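Frequently Asked Questions – Hastness Episode Guide and Cast Database

What is Hastness?
Hastness is a reference site for scripted television and the podcasts that cover it. It holds credits, air dates and running times. It does not host video or audio.

How large is the database?
As of August 22, 2018, it lists 462 series and more than 1761 contributor pages. Web-only series are counted with the rest.

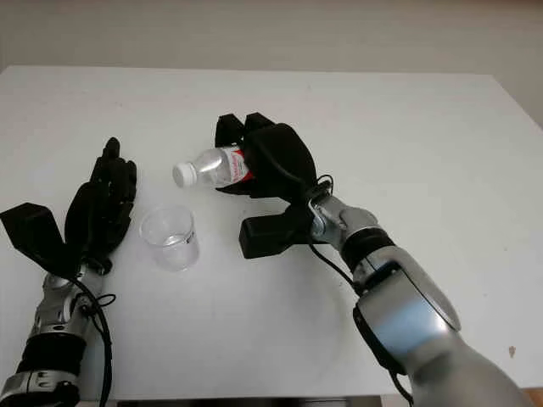 Two robot arms at a white table.

Who can edit an entry?
Any registered user can submit a change. Edits to air dates and episode titles go live at once. Edits to cast credits are held until a second user confirms them against the on-screen credits or a press listing.

Why is an actor missing from an episode?
Uncredited roles are left out by default. To add one, use the Uncredited field and give a source. Fan wikis are not accepted as sources.

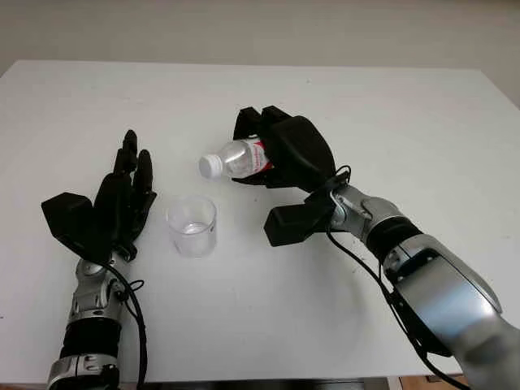 The same rule applies to voice roles and to archive footage. A performer seen only in a recap segment does not receive an episode credit.

How are aftershows and companion podcasts listed?
Each has its own entry, linked to the parent series. Host credits are entered per episode – not per season – so that guest hosts show up correctly. The Letby companion podcast is the one exception and will be converted in December.

Why do the episode numbers for Plurkow differ from those on my streaming service?
Hastness uses original broadcast order. Plurkow was shown out of production order in its first two seasons, and some services follow the production list. Both numbers appear on the episode page. Sort by either column. 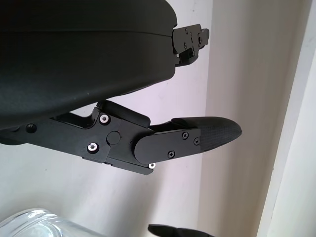
Black housing with a small metal bracket.

Is there a size limit for biographies?
Yes. Contributor biographies are limited to 308 words and series summaries to 590. Longer text is saved as a draft and cannot be published.

Can I export data?
Lists can be exported as CSV from the account page. Jaidee entries export without running times, as these have not been entered yet. 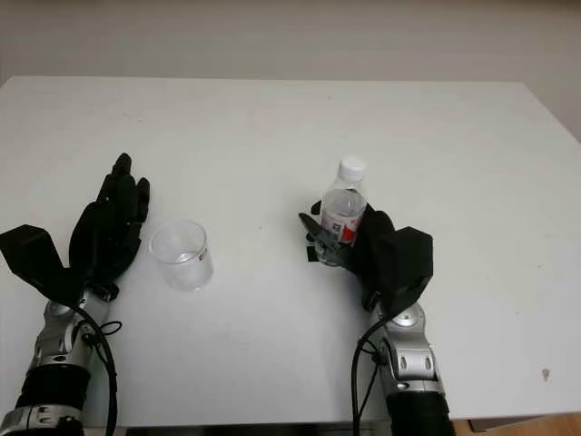 White table, plain gray wall behind.

How do I report a duplicate page?
Open the newer page, select Merge and enter the number of the older one. Page histories are kept – redirects are created automatically.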